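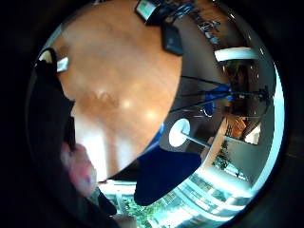

丸い木のテーブル。天板に照明が映り込んでいる。

# 廊下の奥に本棚を作りつけた話

1月に頼んだ作りつけの本棚が入ったので、経過と金額を書いておく。これから造作家具を頼む人で、似たような間取りの人には少し役に立つかもしれない。

場所は廊下の突き当たり。以前は掃除機と古紙の置き場になっていた。幅146センチ、奥行きは浅いところで28センチ弱。左の壁の中に配管が通っていて、床から腰の高さまで壁が少し張り出している。既製品の棚を入れると、この張り出しのぶん左側に隙間ができる。隙間を板でふさぐことも考えたが、図面を描いてみたらあまりきれいに収まらなかったので、注文することにした。

## どこに頼んだか

見積もりは2社から取った。

1社目はBasmont。ショールームがあり、扉の色や取っ手の見本がたくさん置いてある。担当の人の説明は丁寧だったが、基本はユニットの組み合わせで、奥行きは決まった寸法から選ぶ方式だった。張り出しの部分は「調整材」という細い板で埋めることになる。それなら自分で考えた案とあまり変わらない。

2社目はAnondenという小さな工房で、こちらに決めた。図面を引いたのはIlham Hidayatさん、取り付けに来たのはSoledad Corderoさん。Hidayatさんは最初の採寸で、壁の上、中、下の3か所で幅を測っていた。いちばん上といちばん下で8ミリ違った。築年数を考えれば普通だそうだ。私が自分で測ったときは下だけ見ていたので、既製品を買っていたら上が入らなかったことになる。

金額はBasmontのほうが安かった。差額は書かないが、迷う程度の差ではあった。決め手は、張り出しに合わせて下段の側板を欠き込んでくれるかどうかだった。

## 材料と仕上げ

棚板はタモの集成材、側板は同じくタモの突板。全部無垢にする案もあったが、廊下の奥は冬に乾燥するし、幅の広い側板は反りが出やすいと言われて突板にした。並べて見ると木目の出方は少し違う。気にする人は、両方の見本を実際の場所に置いて見比べたほうがいいと思う。工房の明るいところで見た色と、うちの廊下の電球の下で見た色はかなり違った。

仕上げは3種類の見本から選んだ。

- ウレタン塗装。水に強いが、廊下で見ると少し光る。
- オイル仕上げ。手ざわりはいちばん好みだった。年に一度くらい塗り直しがいる。
- つや消しの水性塗装。色があまり変わらない。

結局オイルにした。本棚なら水がかかることはまずないし、塗り直しは自分でできる。缶をひとつ置いていってくれた。使った布はそのまま丸めて捨てず、水に浸してから捨てるように、と缶の説明にも書いてあるし口頭でも言われた。

## 棚の割り付け

いちばん時間がかかったのはここだった。最初の図面では棚板が等間隔で、見た目は整っていたが、手持ちの本に合わせると上にむだな空きができる。そこで家にある本を高さで分けてみた。文庫と新書、四六判、A5、それより大きいもの。数えたのは背の高さごとの合計の幅だけで、全部並べると1,936センチになった。約19メートル半、と書くと多く聞こえるが、押し入れの箱の中にあったぶんも入っている。

当然、全部は入らない。入れる本を決めて、次のようにした。

上の3段は文庫用で、内法の高さは17センチ。指を入れて本を引き出す余裕を考えるともう少し欲しいところだが、私の文庫はカバーなしのものが多いのでこれで足りる。中段は四六判用の固定棚。下の2段だけダボで高さを変えられるようにした。全段を可動にしなかったのは、固定の棚が途中に入っていると側板がふくらみにくいと聞いたため。

幅146センチを1枚の棚板で渡すと、本の重みで確実にたわむ。中央に縦の仕切りを1枚入れてある。この仕切りを真ん中ではなく右に寄せる案も出してもらったが、片側の棚板が長くなるのでやめた。

下段の左側は張り出しのぶん奥行きが浅い。ここには文庫の全集を置いた。『Zamora』という古い紀行文のシリーズで、背がそろっているので浅い棚にちょうどいい。右側には画集などの大きい本を寝かせて入れている。

## 取り付けの日

朝の9時すぎに始まって、昼をはさんで午後3時に終わった。部材は工房で切ってあり、現場で削ったのは右の側板の裏だけ。壁が下に向かって広がっているので、その線を写し取って鉋で合わせていた。Corderoさんは削っては当て、当てては削りを5回くらいやっていたと思う。隣の部屋で仕事をしながら音だけ聞いていた。

壁への固定は、上のほうは下地の柱に直接ビス。下は配管があるので打てず、床の側に受けを作ってそこに留めている。配管の位置は、事前に管理会社から図面をもらって渡しておいた。この図面が出てくるまでに3週間かかった。頼むならいちばん最初に請求しておくのがいい。

幅木は棚の幅だけ切って外し、棚の台輪を壁までつけてもらった。外した幅木は取ってある。将来棚をなくすときに要るかもしれないので、裏に鉛筆で「廊下奥」と書いて物置に入れた。

## 使ってみて

ひと月ほど使って、困っている点が2つある。

ひとつは照明。廊下の電球が手前にあるので、棚の前に立つと自分の影で背表紙が見えない。図面の段階で棚の上に細い照明を仕込む案を聞かれて断ったのだが、つけておけばよかった。後付けするならコードが側板の外を通ることになる。今は電池式の小さいものを試している。Tristiaという通販の店で買った。明るさは足りるが、動くものに反応して点くので、廊下を通るだけで毎回光る。感度を下げる設定は見つからなかった。

もうひとつは下段のダボ穴で、間隔が3センチある。A4の雑誌を入れるには1段上げると余り、そのままだと入らない。穴の間隔は特に聞かれなかったし、こちらも言わなかった。細かくしたい人は図面のうちに言っておくこと。

オイルの匂いは4日で気にならなくなった。それまでは寝室のドアを閉めていた。本を入れるのは1週間待つように言われていて、そのあいだ本は居間の床に積んであった。

押し入れの箱はまだ5つ残っている。次は居間の窓の下に低い棚を、と考えて寸法だけ測ってみたが、今度はエアコンのコンセントの位置が問題になりそうで、まだ相談はしていない。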